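28 July 2023

## Notes, session 4: collecting demonstrations

OK, so last time we talked about what the model does with examples. Today is about where the examples come from, and I'll warn you now that it takes much longer than the training part!

One demonstration is one full run of the task, start to finish, with the arms driven by a person. For the two-arm tool task (one arm holds the rod, the other brings the electric screwdriver to it) the Hondora group has 62 runs saved so far. I'd like us to add 28 more before we train anything.
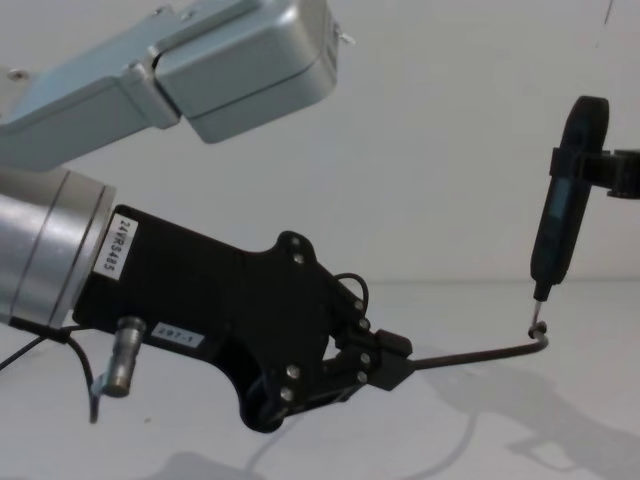

A few habits I want everybody to pick up. Start each run from a slightly different arm position. If you always start from the same spot, the policy learns that spot and falls apart everywhere else - we saw this in May with the Jasimo set, and I threw out nearly all of it. Go slowly near contact. Pauses are fine, but long ones teach the arm to sit there and wait, so trim anything over 3 seconds.

Keep your misses too! If the bit slips off and you recover, save the run and tag it "recovery". If you don't recover, tag it "fail" and move on. Please don't delete (I know it's tempting).

Swap operators every so often. Your style gets into the data whether you like it or not, and mine is apparently jerky.

For next time: read the Brudora handout, the part on labeling, and bring one run you think is bad.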